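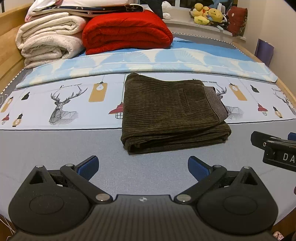 Corduroy trousers, folded, on the bed. Item 4 of the bedroom list.

Room check: bedroom, clothing and bedding
Property: Bramorberg, upper floor
Checked by: Myroslav Palamarchuk
Date: April 2018
Previous check: November

1. Walkway beside bed clear of cords, shoes and bags
OK. Minimum width met on the door side.

2. Bed frame, rails and joints
OK. Rails checked by hand for splinters and looseness. Retighten bolts at next check.

3. Bedding: no loose edges reaching the floor
Comment. Bedspread had slipped toward the door side. Pulled back and tucked. Recheck after laundry day.

4. Clothing left on bed: folded, pockets emptied, nothing sharp
OK. Dark olive-brown corduroy trousers, one pair. Pockets felt from outside and then opened. No pins, coins or lighters. Fold is thick at the waistband, so the stack leans when carried. Store flat on the shelf, ribbed waistband to the back.

5. Clothing and bedding kept clear of heat sources
OK. Nearest heater is a Nultden panel on the window wall. Required clearance is 300 mm. Nothing inside that distance.
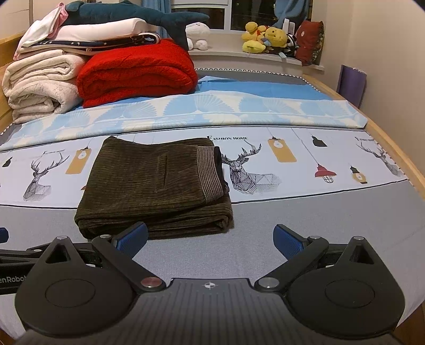
Corduroy holds lint along the ribs, and lint collects behind the panel if trousers are hung to dry there. Use the rack in the hall. The same applies to the bedspread and the light blue sheet.

6. Reading lamp and extension lead
Comment. Lead is a Garg, rated 10 A. Plug seated correctly, no discoloration. Lead was routed under the mattress edge. Moved to the wall side and clipped. Do not run it under bedding again.

7. Smoke alarm
OK. Wuvine unit, tested with the button. Unit no. 136 on the house list.

8. Shelf and wardrobe fixings
Action needed. Upper wall bracket turns by hand. Replace the anchor before heavy items go back up. Trousers and light knitwear may stay on the lower shelf.

9. Window restrictor
OK. Catches on first opening.

Open actions
Item 8: new wall anchor.
Item 3: recheck bedspread.
Item 6: confirm clips are holding.

Signed: M. Palamarchuk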